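From: Rosalía Arrieta
To: Irkmont Sourdough and Grains list
Subject: Re: [irkmont-grains] Rye that won't rise, and the Tullwood flour

Baltasar Palacios wrote:

> Has anyone had any luck with the dark rye from Tullwood? I've done three
> loaves now and every one has come out like a paving stone. Same starter I
> use for white, same tin, same oven. I left the last one to prove overnight
> and it had sunk by breakfast. My neighbour swears by the stuff so I assume
> it's me. Also, is the Robles mill still selling by the sack or did they
> stop that?
>
> Baltasar

Baltasar, don't give up on it! I love that flour and I made some absolute shockers with it before I got the hang of it (one of them went to the chooks and even they took a while).

Overnight is much too long, I reckon. Rye goes so fast compared with white, especially in a warm kitchen, and once it has peaked it just slumps and there's no bringing it back. I'd be looking at it after two hours and then every half hour. You want little pinholes on the top, like the surface of a crumpet that's only just started cooking. As soon as you see a few of those, in it goes.

The other thing is water. Tullwood is ground very fine and it's thirsty. My first loaves were way too stiff because I was trying to get something I could knead, and you really don't knead it at all. It should be closer to wet mortar. I use 619 grams of flour for my big tin and I stir it with a wooden spoon, scrape it in, and smooth the top with a wet hand. Takes five minutes, lovely and messy.
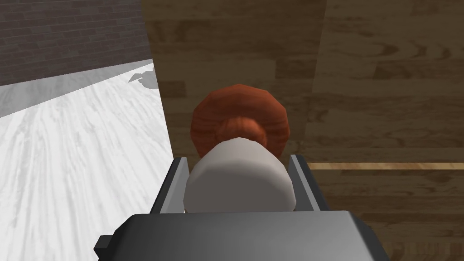

As for your starter, if it has only ever eaten white flour I'd give it a few feeds of rye before you bake. Mine went berserk on the second feed and climbed out of the jar onto the bench, so use a bigger jar than you think you need. It'll smell sharper too, a bit like green apples. Perfectly normal.

Robles do still sell by the sack! You have to ring, they don't put it on the price list any more. I split one with my sister in April and we've only just got to the bottom of it. Their wholemeal spelt is gorgeous as well, if you ever want a change. I do it half and half with white and a big spoonful of honey, and the colour of the crust is just beautiful.
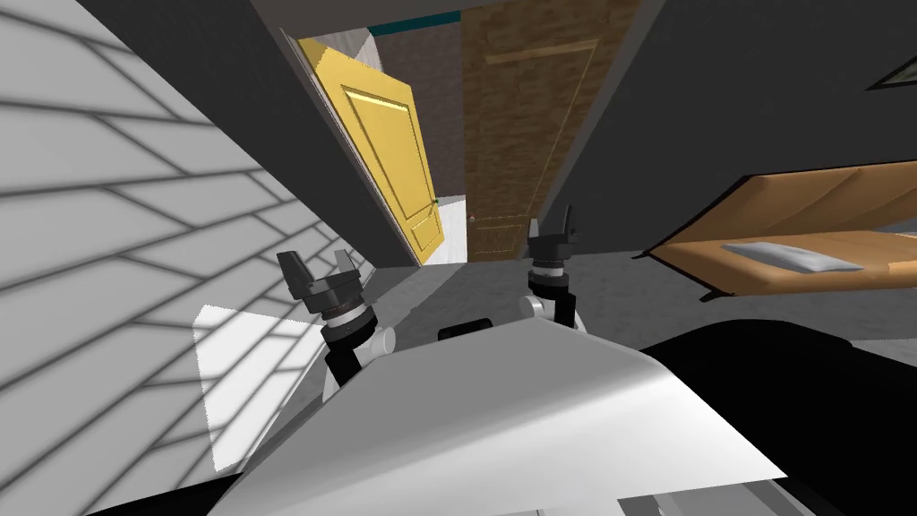
One more thing and then I'll stop (I could go on about rye all day, sorry everyone). Don't cut it hot. I know, I know. But the crumb is still setting for ages after it comes out, and if you slice it early it gums up the knife and you'll think it's underdone when it's fine. I wrap mine in a tea towel and leave it until the next day. By day three it's even better, sliced really thin with butter and pickled cucumber.

Does anybody have a good caraway loaf, by the way? I had one years ago at the old Drernilik bakery, with a shiny top and a bit of treacle in it I think, and I've never managed to get near it. I've tried brushing the top with potato starch and water and that gets the shine, but the flavour's still off. Would love to hear from anyone who remembers it.

Let us know how the next one goes, Baltasar, and tell us what temperature you're baking at!

Rosalía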